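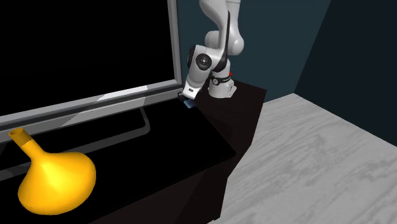 *White simulated arm over a small blue object on a dark work surface.*

# Prurnura Referral Outreach Notes

Hello, and thanks for stopping by! Prurnura is a set of 3313 short visit notes written by the outreach staff at Krawczyk, a small firm that helps specialty clinics get to know the family doctors nearby. I typed up a good share of them myself (my wrists remember it well), and I've tried to keep the wording as it was on paper, spelling slips and all.

## What's in a note

Each row covers one office visit:

- `visit_id`: a plain number, never reused
- `area`: Ernitz or Clerniditz
- `topic`: what the office wanted to talk about, such as scheduling, fax forms or parking
- `note`: the free text, up to 200 words
- `follow_up`: yes, no or blank

A blank `follow_up` means the person writing the note skipped the box, so please don't read it as a no. I made that mistake in my first set of charts and had to redo the whole lot.
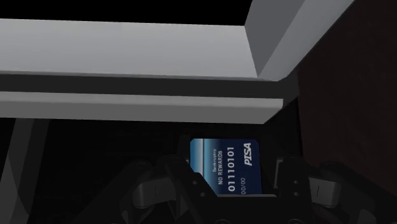

*Simulated view: light gray overhead structure with a dark strip along it.*

## Cleaning

Doctor and office names were swapped for codes before anything left the shared drive. We also took out 286 notes that mentioned a patient in any way, even in passing. The Clerniditz notes run longer and chattier than the Ernitz ones, mostly down to who was driving that route, and you may want to allow for that if you're comparing the two areas.

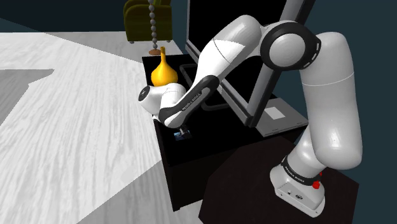 The files come in 4 parts, split by season, and the September part is the messiest of them because we changed the paper form halfway through the month. Older rows use "front desk" as a topic where newer ones say "scheduling". I'd merge them, but that's up to you.

## Questions

Write to Lena Szczepańska at Krawczyk. Mornings are best, and corrections are very welcome!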